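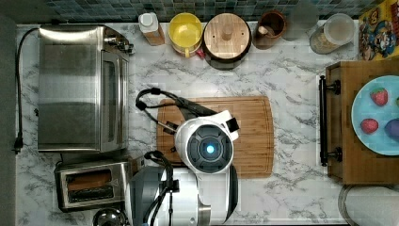

Bamboo cutting board on the kitchen counter, with the mosaic tile behind it.

I've been meaning to write about my grandmother's recipe box for months now, and every time I sit down to do it I end up reading the cards instead and then it's dinnertime. So tonight we had leftovers, the phone is in the other room, and I'm going to try to get through it.

The box came to me in April, when my aunt moved into the smaller apartment in Trevwood and had to let go of half of what she owned. It's a green tin thing with a lid that never quite shuts. Inside are 262 cards, and I know that because my cousin Bianka and I typed up every last one of them over the summer, taking turns on the phone with one of us reading and the other one typing. She has the better eyes and I have the better patience for handwriting (ours is not a family of neat writers).

What I hadn't expected was how little of it is Grandma's. There's a nut roll from Irén Szekeres, who lived across the landing and apparently never gave anyone the same measurements twice, so Grandma wrote down three versions and put a question mark next to all of them. There's a fish soup from Oluf Hallgrímsson, who worked with my grandfather and came for Sunday lunch for years. His card just says "butter, more than you think," and then a list of vegetables. No fish anywhere on it! Bianka and I laughed about that for a good long while, and then we called my mother, who said of course there was no fish on it, he always brought the fish.

The cards I love best are the ones with something else on the back. Grandma wrote on whatever was lying around – a bus schedule, a torn-off calendar page, part of a letter about a leaking gutter. The plum dumplings are on the back of a dentist's bill. I copied those backs out too, which made the whole project take twice as long, and Bianka was very kind about it.

I've cooked my way through maybe a quarter of them so far. The poppy seed cake came out heavy both times. The cabbage with caraway has gone straight into our regular week, and my husband, who has claimed to dislike cabbage for as long as I've known him, had thirds and then asked what was in it. I also tried the walnut cookies, which call for "a coffee cup" of sugar, and I spent a silly amount of time going through the cupboard wondering which cup she would have meant. I went with the small blue one. They were pretty good, a little sweet.

Next weekend I want to try the dumplings, if I can still find decent plums this late in the year.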